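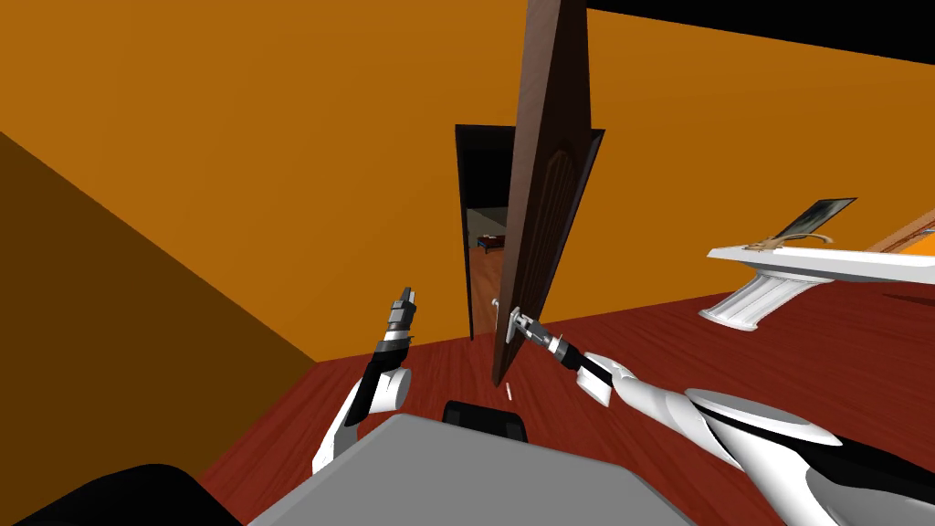
Selon Tayla Doolan, le temps gagné par les robots se perd devant les portes. Elle l'a répété au cours de nos deux entretiens, et c'est cette remarque qui a décidé du plan de notre rapport. Nous étions partis pour étudier la distribution du linge à la résidence Fairweather. Nous avons fini par étudier surtout les passages d'une pièce à l'autre.

1. Contexte

Fairweather est une résidence hôtelière de 116 chambres, dans le quartier de Lotgate. La direction y teste un robot mobile à deux bras, le Sornari, réglé par l'intégrateur Drurkon. Les tâches confiées au robot sont simples : porter des draps propres à l'étage, rapporter les sacs, ouvrir et refermer les portes des chambres inoccupées pour l'aération. Chaque tâche est d'abord répétée en simulation, dans des pièces virtuelles meublées. Sur l'image placée en tête du rapport, la pince droite tient la poignée et la porte est ouverte ; le bras gauche ne touche à rien.

2. Méthode

Nous avons relu le journal des essais simulés de décembre, qui compte 2197 ouvertures de porte, puis passé plusieurs matinées avec l'équipe des étages. Nous avons mené des entretiens avec les employés qui le souhaitaient. Les questions portaient sur l'organisation de la journée, la fatigue et ce que chacun pensait devoir apprendre. Nous n'avons pas eu accès aux données de paie ni aux plannings nominatifs.

3. Ce qui change dans le travail

Avant l'essai, une employée d'étage préparait son chariot seule et choisissait l'ordre de ses chambres. Maintenant l'ordre est fixé la veille, parce que le robot a besoin d'un parcours. Plusieurs personnes regrettent cette liberté. Une employée nous a expliqué qu'elle commençait toujours par les chambres du fond, plus calmes, et qu'elle ne peut plus le faire.

Le port de charges diminue. Les sacs de linge sale étaient la première plainte citée dans les entretiens, et ceux qui travaillent à l'étage équipé n'en parlent presque plus. En revanche, il y a des interruptions nouvelles. Quand le robot s'arrête devant une porte, il envoie un appel sur le téléphone de service et quelqu'un doit venir. L'appel ne dit pas si la poignée résiste, si la porte est verrouillée ou si un objet bloque le passage. La personne se déplace donc sans savoir ce qu'elle va trouver, parfois depuis l'autre bout du couloir.

Ces déplacements ne figurent dans aucune fiche de poste. Ils sont faits par les plus anciens – ceux qui connaissent les portes – et ne sont comptés nulle part. Nous pensons que c'est le point le plus important de notre enquête.

4. La simulation et l'étage

Les portes virtuelles s'ouvrent toutes avec la même force. À Fairweather, certaines frottent, d'autres se referment seules. L'équipe de Drurkon le sait et modifie ses réglages, mais les employés n'ont pas été consultés sur la liste des portes difficiles. L'un d'eux l'avait pourtant écrite sur une feuille, avec les numéros de chambre. Nous l'avons transmise à l'intégrateur avec son accord.

La formation proposée dure 300 minutes, en une seule séance. Elle traite de la sécurité et de l'arrêt d'urgence. Les employés auraient voulu y apprendre aussi à relancer le robot eux-mêmes après un blocage.

5. Propositions

Compter les interventions humaines dans le temps de travail. Indiquer dans l'appel la cause probable de l'arrêt. Laisser à chaque équipe le choix de l'ordre des chambres, au moins par moitié d'étage. Couper la formation en deux séances, la seconde après quelques semaines de pratique.

6. Limites

Un seul étage était équipé et nos visites ont toutes eu lieu le matin. L'équipe du soir n'a pas été interrogée.

Rapport remis le 30 mai 2019.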